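Ticket 590: Seating plan tool drops guests after RSVP import
Status: open
Opened by: Venla Sjöberg, Aaltonen wedding planning
Product: Sadari guest list and seating
October 2019

Problem as reported
Client wedding, dinner at Funside. RSVPs come in through the couple's site and get imported to Sadari. After the import, nine guests who said yes show as "no reply" and lose their seats. The couple's aunt is one of them, and she has already called me.

Support reply 1
Please clear your browser cache and import the file again.

Venla
Did that. Same nine people. I didn't expect the cache to know who the aunt was, but I tried it on two laptops anyway. Same result on both.

Support reply 2
Thanks for checking. Could the guests have answered twice? A second reply can overwrite the first.

Venla
I looked. Seven of them answered once. The other two changed their meal from fish to vegetarian and nothing else. So double replies don't explain it, unless the tool treats seven people as having done something they didn't do.

What I do see is that all nine have a plus-one with a different last name. Guests whose plus-one shares their last name came through fine. I'd start there.

Support reply 3
We could not reproduce this with our test list. Our developer suggests the import file may have been saved in the wrong format by Jullach, the RSVP form provider.

Venla
Does your test list have any couples with different last names in it? You didn't say. I used the same Jullach form for a wedding in July and it imported without trouble, so I'm not ready to blame the form. Did anything change in the import on your side after that?

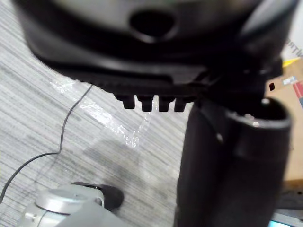

Support reply 4
There was an update to household matching in August. It groups guests by last name for invitations. We don't believe it affects seating.

Venla
I'd like somebody to test that. For now I've typed the nine back in by hand and locked the tables. The lock held through one more import, but I don't trust it with the final list. Place cards go to the printer from my own spreadsheet until this is fixed.

Please don't close the ticket.

Support reply 5
Passed to the import team. Ticket stays open.

2 comments | 0 shares
Contact support | © 2019 Sadari | Back to top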